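Premness satellite cleared for construction

The Povus Space Science Office has approved Premness, a small satellite that will study dust in the outer solar system's faint inner neighbour, the zodiacal cloud. Building can now begin after a design review that took 28 weeks. 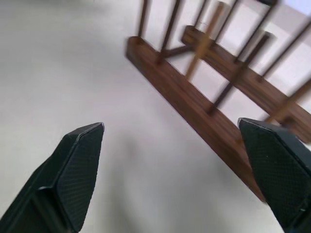 GRANSTEAD, August – Premness will carry 2 instruments, a dust analyser and a wide-field camera, and is planned to operate for 20 months. Its orbit will keep the camera's view clear of the Earth's glare for most of each day.

The mission was chosen from a shortlist that also included Beddoe, a lunar radio study. Beddoe remains eligible for the next round.

Data will be released to researchers through the Povus archive, which already holds 3693 hours of dust observations.

Media enquiries: Povus Space Science Office, Granstead. The media desk is closed on Wednesday.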